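Rules for the arm bench, second attempt

16/05/2022

I said last time that I would write up the rules we use on the arm bench, and a couple of people have asked for them since, so I've sat down and done it. Bear in mind these are house rules for a small place. They don't replace the risk assessment, the maker's manual or whatever standard applies where you are. They sit underneath all that, and they cover the dull things which the bigger documents leave to you.

Some background for anyone new. I look after a small arm at Ostermann, where we use it to try out handling jobs before anyone spends money on a proper cell. Most of what we learn comes from people driving it by hand and recording what they did. Four of us use it regularly: me, Sointu Oksanen, Fabian Danzer and Dirk Fröhlich. Friederike Fuchs signs off the safety side and has the last word on anything below.

The first version of the rules ran to 14 pages. I wrote it in September over two evenings and was rather pleased with it. By the spring I had to admit that people read it on their first day and never again. Dirk had it under his monitor to raise the screen. So I started over, and the new one fits on both sides of a single sheet, which hangs on a hook by the stop button.

Before power goes on

Look at the whole reach of the arm, including behind it. We used to say "check the area is clear", and everyone did that by glancing at the table. The table is the part you were going to look at anyway. What gets missed is the jacket on the chair, or the trolley someone has parked at the side.

Press the stop button and release it. Do this every time the arm is powered up, even if you only switched it off for lunch. It takes a few seconds. Friederike wanted it written in a book as well, and I argued against the book and lost. She was right, as it happens, since the book is how we noticed that one button was getting stiff.

Say out loud that you are switching on. If you're alone, you still don't reach in while it is live. If you're alone in the building, you don't run it at all.

Speed

We have a slow setting and a normal one. New programs start slow, and so does any old program where something has been changed: the tool, the part, the table position, the person running it. Fabian thought the last of those was over the top. My view is that a person who hasn't run a program before doesn't know where the arm is going next, and slow gives them time to find out.

Nobody changes the speed limit itself except Friederike. It has a password, and she has it. I don't, and I've stopped asking.

The gripper

This is the section that grew most. The first version had one line on it, "inspect gripper before use", which told people nothing. It now says what to look at. Run your eye along the edges and tips of both fingers. Scratches and rubbed patches are normal and can stay. Cracks, chips at the tip, or a finger that moves when you wiggle it with the power off mean the fingers come off and the job waits.

Then open and close it once with nothing in it. Watch whether both sides move together. If one lags, write it down and tell me, even if it sorts itself out on the second go. Things that sort themselves out are usually on their way to not doing so.

Fingers are changed as a pair. We had a spell of changing only the worn one and ended up with a grip that pulled parts to one side. Sointu spent most of a morning hunting for the fault in the software. The spare sets are in the drawer in labelled bags, and the old ones go in the bin. They don't go back in the drawer "just in case".

The table

Start every session from a bare working area. Whatever the job needs is brought in after the arm is at its start position and you have checked the fingers, and it goes back out again before the next job. Things that aren't part of the job can sit well off to the side if there's nowhere else for them, but they must be out of the way of every move in the program.
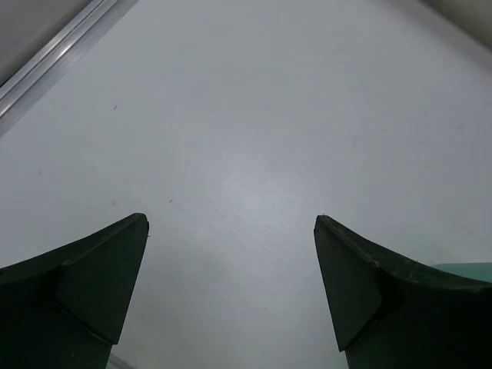 Wiping down is the other half of it. We wipe at the end of a session with the power off, and the sheet says "power off" in capitals as people will put a hand across a live bench with a cloth when they would never do it with a spanner. I've done it myself. Marks in the surface that don't wipe away are left alone. Dirk once went at them with a scouring pad and made a shiny patch that upset the camera for a week.

Recording

Each run gets a number, a name and one line on what was tried. We were on run 431 when I last looked, and I could tell you what happened in nearly all of them. The exceptions are a batch of 59 from early on where the note says "test". I have asked everyone what "test" meant and we don't know. Those runs are no use to us now, which is a pity, as a few of them look quite good.

Failed runs are kept. A dropped part, a missed grip, an early stop all get the same one line as a clean run. There was some shyness over this at first, with people quietly deleting the bad ones. I'd much sooner have them.

When something goes wrong

Stop first, then work out why. Don't try to save the part. If the arm has touched anything it shouldn't have, it stays off until two people have looked at it, and one of those is Friederike or me.

We've had three stops of that kind under the new sheet. Two were cables that had been tied back in a hurry. The third was me, running an old program after moving the start position and forgetting I'd moved it. It was on slow, so I had time to hit the button — see the section on speed.

Reinhold Mühlbauer, who runs a bigger set-up than ours over at Getach, read a draft and said it was missing a rule on visitors. He's right. At present we switch off when someone comes round, which works but isn't written anywhere. I'm going to put a line of tape on the floor and see whether people stand behind it. If you have a visitors rule that has lasted longer than a month, please send it over.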